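Chapter 6
Looking After a Bin-Picking Cell

What you will learn in this chapter
How to walk a cell before the first run of the day
Where hoses and cables wear, and how to catch it early
How to check that a bin is still where the robot thinks it is
When to touch up a taught position and when to leave it alone

Picking objects out of a bin is one of the best jobs you can give a robot arm if you want to learn maintenance. Everything that can drift will drift, and the arm is good at showing you where! A cell that stacks identical boxes can run for weeks with a loose fitting. A cell that reaches down between four walls for a different object each time will find that fitting before lunch.

In Chapter 5 we followed the Hornlow cell through its installation. Now we join it in March, after 376 hours of running, when Rui Bastos took over its care at the Brestley workshop. He kept a plain paper log, and we will borrow from it all through this chapter. His first entry reads: "Arm fine. Gripper fine. Bin has moved." The bin had crept almost 2 millimeters toward the back of the table, enough for the fingers to brush a wall on the deepest picks.

That short entry holds a lot of what we want to teach you. New technicians go straight to the arm, which is natural, as it's the exciting part. Rui starts at the table and works upward: table, bin, gripper, hoses, arm, pendant. Try his order a few times and you'll find that many "robot problems" are solved before you reach the robot.

6.1 The bin as a machine part

Think of the bin as part of the machine. Its position is written into the program just as surely as the length of the gripper fingers, so it gets clamped, marked and measured. Spring clamps are fine for a cell that changes often. Check their grip by hand every morning, and press down on each corner of the bin while you're there - a rocking bin gives you a different floor height on every pick.

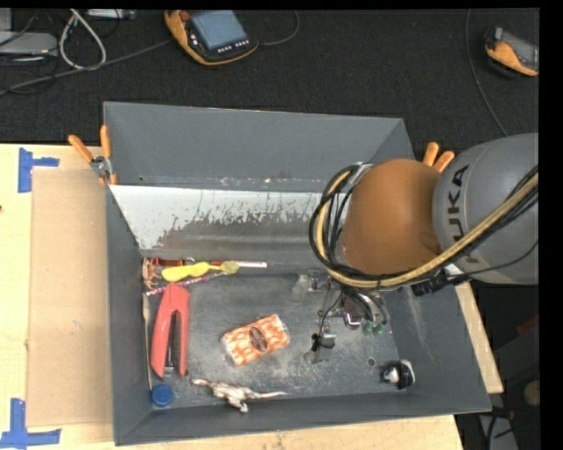
Scuffs on the floor of a bin are worth reading too. Light scratching builds up wherever fingers and objects meet the metal, and a well-used bin will have plenty. What you want to notice is change. A fresh, deep line in one direction usually means that the approach height is too low or a finger is bent. Rub the spot with a cloth first, then measure the fingers, and only then open the program.

Mixed objects make the best test load. Put in something long and thin, something in slippery wrapping, something with legs or a tail, and push a few of them right up against the walls. The Etgate test sheet, printed at the end of this chapter, asks for 85 picks with a load like this. On his first try Rui logged 84 good ones, and he was delighted with the miss, as it led him to a worn finger covering.

6.2 Hoses and cables

Now we can move up to the gripper. Air lines and cables have to bend every time the wrist turns, and they need a loop with enough slack to do it. Move the arm slowly through its full working range and watch the loop the whole way. It should never pull tight at a connector, and it should never hang low enough to catch the bin wall. Keep the pendant in your hand as you do this, with the arm in reduced-speed mode, and stand where you can see both sides of the wrist.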